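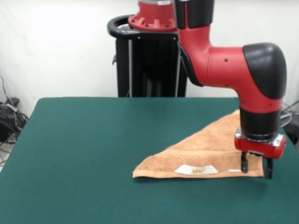 The swimming went better today than I feared. I wrote in January that I would learn to put my face in the water before I turned 46, and the birthday is near, so this morning I took the early bus to the baths in Brevham and paid for the lesson before I could change my mind. At home I had prepared my bag like a child before the first day of school: costume, goggles, a coin for the locker, a comb. The orange towel I had left for the last, and I was thinking of it folded in its triangle on the green felt, the long side straight and the point going up to the right. My grandmother folded headscarves like this. For a bag it is not a practical shape, so I rolled it in the end.

The bus was the 52, which goes the long way through Clardale and stops at every farm road. I did not mind it. There was fog on the fields and a few sheep standing very still in it. I practised my breathing on the bus, out through the nose, slowly, and the lady across from me looked up from her newspaper, so I stopped.

We were five beginners in the shallow end. The teacher is young and speaks quickly, and when the sound comes back from the tiles I lose half of the words. She said something like "let the water hold your ears" and I am still not sure if I heard it right, but I tried to do it. First we held the rail and blew bubbles. Then we had to lie on the front with the arms long and look at the bottom. I stood up at once, coughing, with water in the nose. The second time also. The third time I stayed down and saw the black line on the floor of the pool, and it was quiet, and I forgot to be afraid for perhaps as long as it takes to read this sentence.
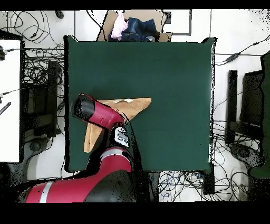

After that I was too proud and tried it again without the rail, and swallowed a good deal of Brevham. The man next to me had the same trouble. We nodded to each other — it was enough.

At Jokholm, where I was a child, everybody lived beside the water and very few people could swim in it. The lake was for boats and for washing carpets. My mother always said that cold water takes your strength before you notice, and she kept us on the jetty with a rope around the waist until we were quite big. I don't blame her. But I think I carried that rope for a long time after she untied it.

Afterwards my hair would not dry under the machine on the wall, so I went with a wet head to Grabner for coffee and a bun with poppy seeds. I was hungry as I have not been for years. The bun was yesterday's, I am fairly certain, and I ate 2 of them. I wrote three new words on the back of the receipt: to float, to tread water, shallow. The last one I knew for people but not for pools.

My shoulders ache now and there is still water in the left ear. I must ask if one can buy small plugs for this. The next lesson is with the legs, holding a board, and the teacher says we shall cross the whole width. Must remember: a bigger bag, the old sandals, and something to eat on the bus.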